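I went to the Mella open day in Nendley on a Wednesday in November, mostly to hear Rostyslav Palamarchuk talk about changing careers in midlife. He spent 17 years in purchasing before he started coaching. His advice was to write down what you would do for free, then ask five people who know you whether they agree. 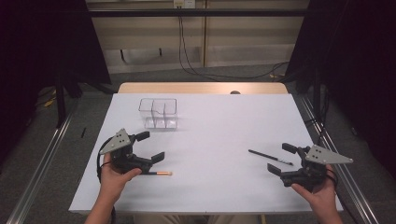 ## The afternoon

I sat in on the negotiation workshop. We worked in pairs on a lease dispute, and my partner from Storndale got a better deal than I did. The full course costs $349. I have not signed up yet.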